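Weltalier
Products / Software / Simulation and Planning

Fodine
Motion planning and camera simulation for two-arm mobile robots

Part no. 575-F
Current release: 3.2
License: per seat or floating
Last updated 01/10/2022

Overview

Fodine is a desktop and server package for building, testing and replaying tasks on mobile robots with two arms. It puts the arm planner, the camera simulator and the task editor in one program, so that a task written at a desk can be sent to the robot controller without being rewritten.

The package is meant for teams that already have a robot model and want to work on the software side: where the arms go, what the cameras see on the way, and what the perception code makes of it. Fodine does not include a robot. A robot description file in URDF is needed to start, and most users bring their own.

What is in the package

Task editor. Tasks are built as a list of steps. Each step has a target, a set of limits and a rule for what happens if the step fails. Steps can be run one at a time, run from any point, or run as a full task. Targets can be picked in the 3D view or typed in.

Prokimley planner. The planner handles both arms and the base as one system, or any one of them with the others held still. It checks for contact between the arms, between each arm and the body, and between the robot and the room. When no path is found, the planner reports which pair of parts blocked the search and at which step. Earlier releases gave only a pass or fail.

Camera simulator. Any number of cameras can be attached to any link in the robot description. Each camera has its own lens settings, mount angle and update rate. Output is color, depth and a label mask, all on the same time stamp.

Log and replay. Every run is written to a log that holds joint positions, planner messages and camera output. Logs can be replayed at any speed or stepped one tick at a time. Two logs can be loaded together and lined up on a chosen step.

Controller link. Fodine talks to the Schmieder controller over a wired network. Finished tasks are sent as a single file. The controller checks the file against its own joint limits before it will accept it.

Working with camera views

A camera carried on an arm turns with the arm. The floor may come in from the side, walls lean, and the gripper fingers cover part of what the perception code needs. A detector trained on level pictures often does poorly on this kind of input. Fodine renders each camera at its real mount angle and does not level the output unless the user asks it to.

Views from the robot's body have a different problem. They take in more of the room, but the robot's own shell and arms are in the way for much of a task. The label mask gives each robot link its own number, so these areas can be left out before the picture goes to a detector. The mask is drawn from the same joint positions as the color output and does not need to be tuned.

Up to four views can be open in the editor at once. Each can be frozen while the others keep running.

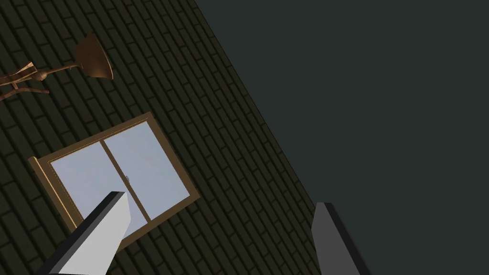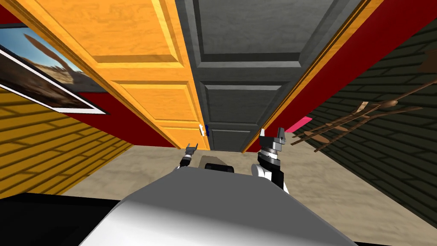

Rendered views in Fodine. First: gripper fingers in front of a brick wall and window. Second: view over the robot body, with both arms raised and the two panel doors behind.

Room models

The package comes with 223 room parts: walls, floors, doors, windows, lamps, pictures and furniture. Parts snap together on a grid or can be placed freely. Surface finishes are set per part. Brick, plank, painted and plain finishes are supplied in a range of colors, and any finish can be swapped on a schedule between runs. This is useful for checking whether a detector has learned the object or the wall behind it.

Imported meshes are accepted in OBJ, STL and DAE. Meshes without closed surfaces can be shown in camera views but are skipped by the contact check. The import window lists these parts in yellow.

Lighting is set for the room as a whole, with the option of adding single lamps. A lamp part does not give off light until its light switch is turned on in the part settings. New users run into this often.

Planner settings

The default settings suit most six-joint and seven-joint arms. The ones changed most often are listed below.

Clearance: the smallest allowed gap between any two parts. Can be set for the whole robot or for a named pair of links.

Search time: how long the planner may look before it gives up. Counted per step.

Arm order: both together, left first, right first, or free. With free order the planner picks, and the choice is written to the log.

Gaze hold: keeps a named point in a chosen camera's view during the move. This narrows the search a good deal and may call for a longer search time.

Base lock: keeps the base still. On by default when a controller is connected.

Settings can be saved as a profile and shared between seats. Profiles made in release 3.0 and later open without changes. Older profiles must be passed through the converter in the Tools menu.

Perception hooks

Detectors and trackers run as separate programs and connect over a local socket. Fodine sends the chosen camera output and waits for a reply, or carries on without waiting, depending on the step. Python and C++ client libraries are supplied with source.

The true position of every part in the room is written to the log next to the detector's reply. The Compare panel lists the gap between the two by step, part and camera. Results can be saved as a CSV file.

Specifications

Operating system: Ubuntu 18.04 or 20.04, 64-bit. Windows 10 for the task editor and replay only.
Memory: 16 GB minimum, 32 GB advised for more than two cameras
Graphics: discrete card with 6 GB or more
Disk: 293 GB free for full installation with room parts, sample logs and prebuilt detectors. A basic installation without these fits on 12 GB.
Robot description: URDF, xacro
Arms: one or two, up to eight joints each
Grippers: two-finger and three-finger, driven or fixed
Camera output: color, depth, label mask
Scripting: Python 3.6 or later
Controller: Schmieder, firmware 4 or later

Changes in release 3.2

Planner reports the blocking pair of parts when a step fails.
Camera mount angles can be edited while a task is paused.
Replay no longer drops the last tick of a log.
Finish swaps now follow the random seed set in the task. In 3.1 they used the system clock.
Fixed: label mask shifted by one row on cameras with an odd picture height.
Fixed: the editor closed when a part was deleted during a contact check.

Known issues

Depth output through window glass gives the distance to the glass. There is no setting to look through it. A change is planned for the July release.

Gaze hold cannot be used on two cameras in the same step.

On Windows, replay of logs over 4 GB is slow to open.

Licensing and support

A per-seat license is tied to one computer and can be moved twice a year. Floating licenses run from a server on the customer's network. Both include updates and e-mail support for 12 months. Headless runs on a server count as one seat for each task running at the same time.

Schools and universities can apply for the teaching license. It has the full planner and camera simulator but cannot send tasks to a controller.

A 30-day trial is available on request. Trial logs open in the full version.

Ordering

575-F-S Fodine, single seat
575-F-N Fodine, floating
575-F-T Fodine, teaching license
575-F-C Controller link for Schmieder, add-on for 575-F-S (included with 575-F-N)

Downloads
Installation guide (PDF)
Prokimley planner reference (PDF)
Python client library (ZIP)
Sample room and robot (ZIP)

Request a quote
Contact support
Back to Simulation and Planning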